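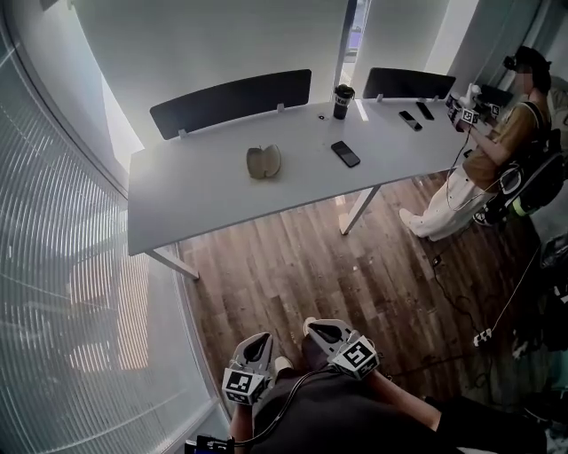

Halina Kaczorowski reckons you can spot a bad demonstration before the fingers have closed on anything, just from how the wrist comes in, and that no amount of filtering afterwards will rescue it. I didn't believe her when we started. I've come round to most of it, and this section is mainly an account of how.

Reading time: 5 min

3. Collecting demonstrations by hand

3.1 Why hand-held

We had two ways of showing the task open to us. One was remote control: sit at the leader arms, watch the follower on a screen, and drive. The other was to pick up a pair of hand-held grippers and simply do the thing yourself, with the gripper poses recovered later from the square markers on their base cubes (Figure 1). I had used remote control for the whole of the Torkness study and I was fond of it — you get joint angles for free, and you can never record a motion that the arm can't make. But it is slow, and it makes people timid. Everybody who sat at the leader arms began to move like somebody carrying soup.

Figure 1. Hand-held collection, seen from the head of one demonstrator. Each of the two grippers in the foreground carries a square marker on its base cube. A second demonstrator, in a headset, is seated at the far right end of the table. The halved apple is on the tabletop, left of centre.

With the hand-held grippers the timidity went within minutes. People reached across themselves, changed their minds halfway, nudged things into a better position before grasping them, and generally behaved like people. That is what we wanted the policy to see. The price is that some of what they did was of no use to the arm at all, and I'll get to that in 3.3.

3.2 What we asked people to do

Very little, on purpose. The instruction card for the bimanual task was one sentence long: bring the two halves together and put them down as one piece of fruit. We didn't say which hand should go first or how far to lift. In the pilot we did say, and Atif Qureshi pointed out (rightly, and rather wearily) that we were then measuring how well people read cards.

Each demonstrator had a practice period with no recording, which ended when they told us they were happy. Then they recorded in short runs, with a rest between them. The grippers aren't heavy but you do hold them out in front of you, and shoulders get tired long before anyone admits it. We capped every session at 80 demonstrations. Two people asked to carry on past that and we said no to both.

We aimed for 1,000 demonstrations of the bimanual task and collected exactly that, over most of October. The matching remote control set was meant to be the same size. It was not, and I'm a bit embarrassed about how far short it fell: we stopped at 781 when the Rindport arm needed a new wrist bearing, and by the time the part turned up our room booking had gone. All comparisons in Section 5 therefore use a random draw of 781 from the hand-held set, so that neither method gets a head start from sheer quantity.

3.3 Throwing things away

Now the awkward bit. A hand-held demonstration can fail us in three ways. The marker may be hidden from the camera for too long, usually when one hand passes in front of the other. The motion may be too quick for the arm to follow. Or it may pass through a place the arm can't get to, which for our mounting mostly means low down and close to the base.

Hidden markers we dealt with by interpolation if the gap was short, and by dropping the whole demonstration if it wasn't. Speed turned out to be easier than I'd feared: stretching the timing of the quick stretches worked well for everything except the moment of release, where people flick the wrist a little and a slowed-down flick looks like a dither. We left the release alone and accepted a bit of tracking error there. For reach, we ran each trajectory through the Walczak solver and kept only those it could complete from start to finish without a jump in the elbow.

This is also where Halina's claim comes in. Before any filtering she watched a batch of recordings with each clip stopped just short of the first grasp, and marked the ones she'd bin. Her marks agreed with the solver far more often than I was ready for. The ones she disliked came in with the wrist already twisted, which leaves a person plenty of room to recover and leaves our arm none. We have since added a wrist angle check at the start of the grasp, and it now runs live, so the demonstrator hears a soft tone and can simply begin again. I would put that in from the first day if I were doing this over.

3.4 Syncing

Both grippers and the head camera stream to the same machine, through a small logging layer called Cikason that Atif wrote for an earlier project and has been patching ever since. Clock drift between the two grippers was our biggest worry, as a bimanual policy that learns the left hand from slightly stale data will cheerfully crush whatever is in the right. We checked it by tapping the gripper tips together at the start and end of each run and lining up the two spikes. Where the spikes disagreed by more than one camera frame we threw the run out. It's a crude test, and I did feel slightly silly asking grown adults to clap with plastic hands, but it caught a loose cable on the second morning that none of the software checks had noticed.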